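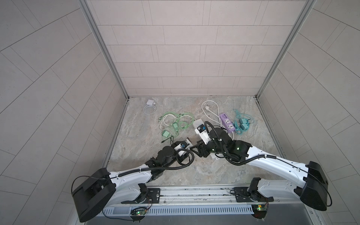
By Silvan Auer
Filed under: Materials, Interviews
December

Setsuko Ebihara has worked in cable insulation for most of her career, first at Kaneko and now as head of testing at Triltenora in Flevport. Her group examines the thin cords sold with phones and small appliances.

The most common failure, she says, is at the strain relief, the short molded collar where the cord meets the plug. "The copper strands fatigue first. The jacket can look perfect for weeks while half the strands underneath have parted."

Her bend test is simple. A cord is clamped, loaded with a small weight and swung from side to side while a meter records resistance. One recent sample lasted 1,471 cycles. Another, from the same box, lasted nearly 200. Ebihara attributes the difference to the collar. "One was soft and tapered. The other was stiff right up to its end, so all the bending happened at a single point."

Jacket chemistry is a separate matter. Flexible PVC contains plasticizers, and these migrate over time, particularly in contact with other plastics. The cord hardens and later cracks. Thermoplastic elastomers hold their flexibility better but pick up dirt and scuff more easily. She has no fixed preference. "It depends on where the cord lives. Behind a desk, PVC is fine."

On storage, she recommends wide, loose coils. Wrapping a cord tightly around its charger puts a permanent set in the first 2 inches -- the section least able to take it. Knots are less serious than people assume, provided they are not pulled tight.

Her colleague Noboru Kikuchi is now repeating the tests on cords aged in an oven for five weeks. Ebihara expects the PVC samples to do worse, but would not say by how much. "The curves are not finished. Ask me when he has taken them out."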